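Liltach laundry log

Hi! I started this little dataset in February, mostly to settle an argument with myself over whether cold cycles get towels as clean as hot ones. It's 40 loads so far, one row per load, in a plain CSV.

Columns: date, load type, cycle, minutes, detergent, smell score (1 to 6, my nose only, sorry). Blank minutes means I forgot to look at the clock. 28 rows are towels, so don't read much into the shirts.

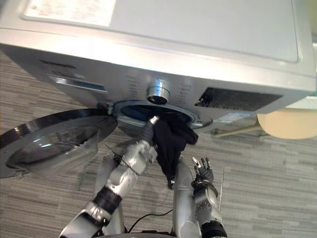 Silver front-loader, program knob in the middle.

Load it with the Gevirel script or any spreadsheet. Use it however you like, and send me your own rows if you keep a log too!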